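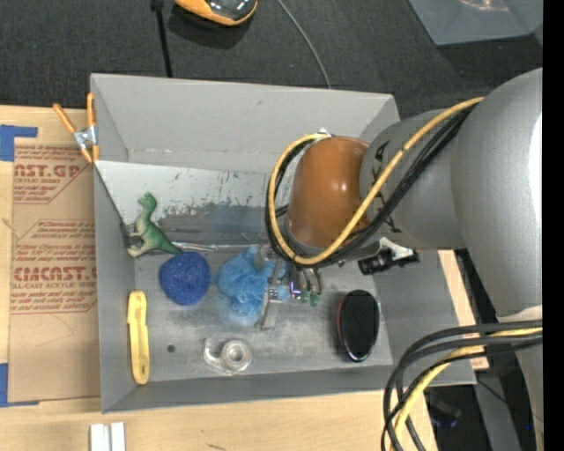

Figure 14. The arm over the tidy-up bin, with the dinosaur, sponge, bath pouf and tape dispenser.

Section 3: Running your first tidy-up

So, can a machine tidy your bathroom shelf yet? Mine can't – but it can pick a fair number of things out of a bin, and this is how I set up the Drondby routine to try it.

1. Set the bin on the table within reach of the arm and clamp it at a corner. I skipped the clamp in November and spent ages redoing my positions.

2. Drop in a mix of hard and squashy things. A sponge and a mesh pouf are great company for a plastic toy!

3. Open Condex, load the bin routine and set the speed to 14 percent. Please don't start at 100, however tempting it looks.

4. Press Start and keep one hand by the stop button. A full run can take up to 300 seconds, so get comfortable.

5. When the arm parks, write down what's left in the bin, then mix everything up and go again.

Note: Mesh is the hard one. My gripper often grabs a loop and leaves the rest behind (a person would just scoop the whole thing up without thinking).

Caution: Check that the cables have slack before every run, and keep your hands out of the bin until the arm has parked.

If the arm stops halfway, go to Section 4 before you restart it.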